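Suselura Opens Its Living History Pages to Medieval Groups

28 Jun 2020
2 min read

Suselura, the online directory of living history groups, now lists medieval households and companies next to its Civil War units. The move follows years of polite emails from people in chain mail, and a few less polite ones.

The new section opens with 40 groups. Each gets a page with its period, its home region and what a newcomer must own before being allowed near a campfire.

"We thought Civil War people argued about buttons," said Phong Khương, who edits the directory. "Then we met the shoe people."
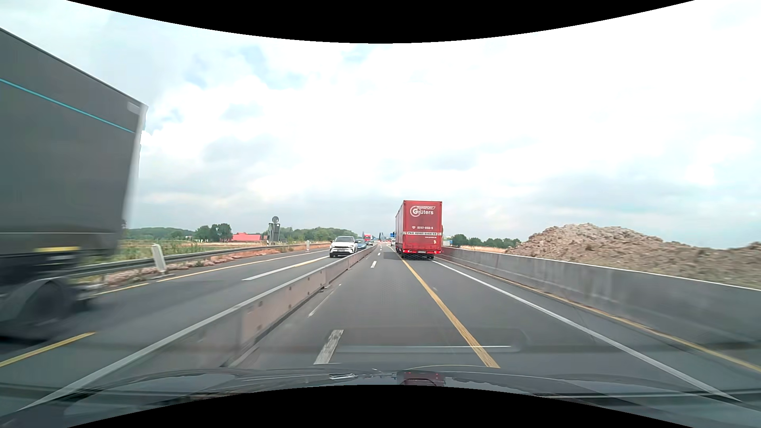 Does a group have to pay to be listed?

Listings are free, and a group can update its own page up to 4 times a year.

Lilero, a small maker of linen shirts and hoods, is sponsoring the section through January. It has no say over which groups appear – though Khương admits he now owns two hoods.

Groups that cover more than one period may have a page for each. Those still debating which century they belong to are welcome to write in once the vote is over.

Contact: Phong Khương, Suselura press desk
© 2020 Suselura. All rights reserved. | Back to top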